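Nine weeks with no kitchen - what did you eat?
Posted by Merle Whitelaw, September 2026

The kitchen comes out in a fortnight and Grodadum now say nine weeks before the new one is usable, as the worktops (Uliris, the pale grey) are on a long lead time. There are four of us, two of them teenagers. We looked at renting a flat in Nollham for the duration and the cheapest was £253 a week, so we are staying put.

The dining room will be the kitchen. It has two double sockets and no water. The fridge will go in the hall. For cooking we'll have a microwave and a kettle, and I might get a single hob if people think it's worth it.
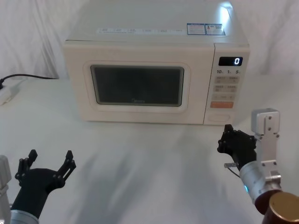 Washing up will have to be in the bath or the utility sink, which is tiny and down a step. What I would like to know is what people cooked week after week without living on takeaways. I've put aside £51 a week for food on top of the normal shop and I'd like not to use it.

hallstairs
We did eleven weeks in June and after. Get the hob. You can't fry an onion in a microwave and by week three you will want a fried onion. Ours was a plug-in induction one and we still use it at Christmas.

bramblejelly
I disagree about the hob. We bought one and the whole downstairs smelled of cooking, with no extractor and dust sheets over everything. Ours went back in its box after a few days. Slow cooker is better. Put it on in the morning and forget it.

hallstairs
A slow cooker in a dining room smells all day though. At least frying is over in ten minutes.

old_tom_w
Slow cooker pots are also heavy and awkward to wash in a bath. I did my back in with ours.

My list, from doing this twice:

1. Before the oven goes, cook and freeze as much as you can in flat bags. Chilli, dal, bolognese, stewed apple. Label them, they all look the same frozen.

2. Jacket potatoes. Prick them, ten minutes or so for two big ones, turn halfway. The skins are soft but with enough butter the children didn't complain.
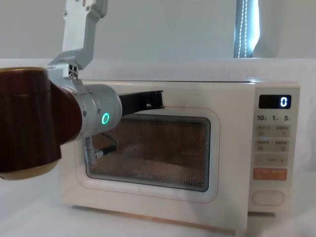 3. Rice in a deep bowl with a plate on top, twice as much water as rice. Leave it to stand before you lift the plate.

4. Fish. It does well with lemon and a spoonful of water, covered, and only needs a few minutes. Open a window.

5. Put one person in charge of washing up each night and write it down.
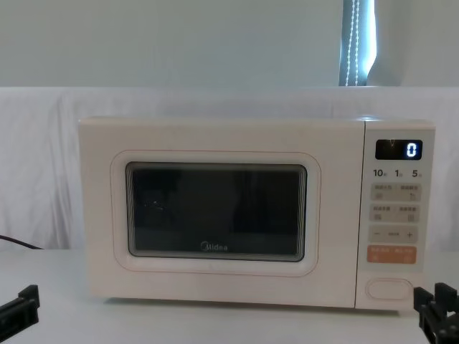 6. Don't run the kettle and everything else off one extension lead. Ask your electrician what he is happy with before he starts, because he'll be turning circuits off anyway.

Merle Whitelaw
Thank you, very useful. Hadn't thought of the circuits at all. How did you manage for freezer space? Ours is three drawers and one of them is ice and peas.

old_tom_w
Borrowed my sister's chest freezer and kept it in the garage. Second time round I bought a used one for £176 and sold it again when we finished.

pennyroyal_5
I'd go against the grain and say just eat cold food. It was warm when we did ours. Bread, cheese, tomatoes, tinned fish, a big salad made every other day. Far less washing up, and that was the part that nearly finished us. We had one hot meal a week at the Te Moana in town and that was our treat.

bramblejelly
That's fine in June. Merle's will run to nearly December. Two teenagers on salad in November?

pennyroyal_5
Soup, then. Cartons of soup and good bread. I still say fewer pans.

hallstairs
Agree on fewer pans. Also check the nine weeks. Ours was quoted as six. The worktop people won't template until the units are in, and then you wait again.

Merle Whitelaw
Yes, I asked Grodadum that this morning and the nine weeks includes templating, but only if the plasterer comes when he says. I'm going to do the freezer bags, skip the slow cooker and decide on the hob once we've had a week without.

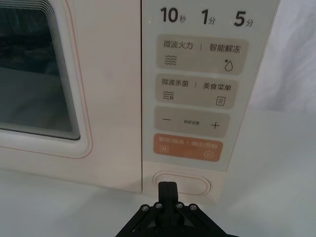
Door and control panel, close up

old_tom_w
Sensible. Start on the chilli now, and get a washing-up bowl that fits across the bath.

bramblejelly
And a second one for rinsing. Let us know how the plasterer does.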